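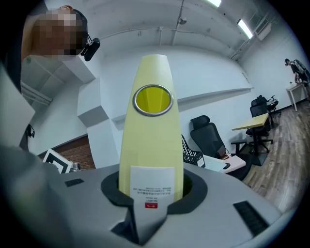

ewa_chmielewska
We are moving our hobby group to a different room and I want to ask about the ceiling. I would like to paint it a dark color. The one we have now is white, with pale pipes running across it, and I find it too bright.

edmund.g
Please keep it white. We painted ours dark in December and the room became gloomy.

Ziluveck
I disagree with Edmund. Dark paint hides pipes very well. I paid 179 for mine, with 2 coats.

ewa_chmielewska
Thank you both. Did you paint the pipes also?

Ziluveck
Yes, same color.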